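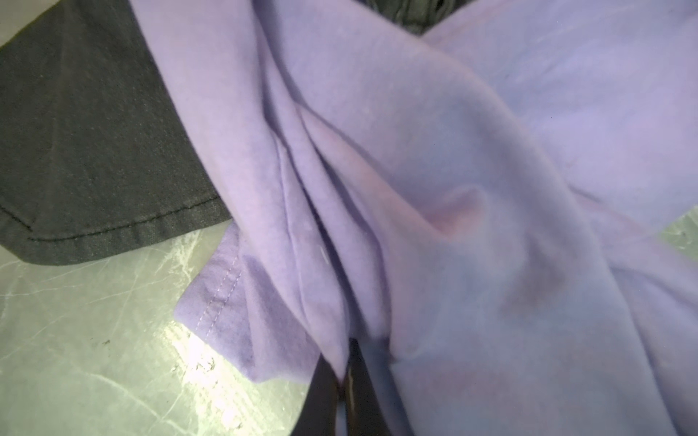
The Skeddale cell is a garment-handling station built by Fiadzo around a single robot arm with a two-finger gripper. It was set up to lift one item of clothing at a time from a mixed pile, and the maker describes its upkeep as "minimal". Service records give a less flattering account. Soft, thick cloth is the usual test piece after a repair: a purple garment, pinched in a narrow fold between the two black fingers, pulls into long pleats that meet at the grip. Technicians read the pleats as a sign of a centered grasp, although no published test supports this. The same close view takes in the work surface, gray and covered with fine white scratches. Fiadzo calls such wear cosmetic. Glare on the surface suggests it may deserve more attention than that.

Setup

The wrist camera is calibrated before the gripper is closed on any cloth. The Fiadzo manual allows 2 hours for the job. Ohemaa Baidoo, who wrote the Boso service notes, put it at 4 and doubted that the shorter figure included refitting the fingers.

Maintenance

Fingers are wiped at the start of each shift and checked for play after every 300 grasps. Lint is cleared from the joints by hand. Flultotora sells a coated finger said to last six months – a claim that rests on the company's own trial, which ended in December with no results for fleece. The Boso notes, last revised May 4, 2018, still list the plain finger as standard and leave the replacement interval blank.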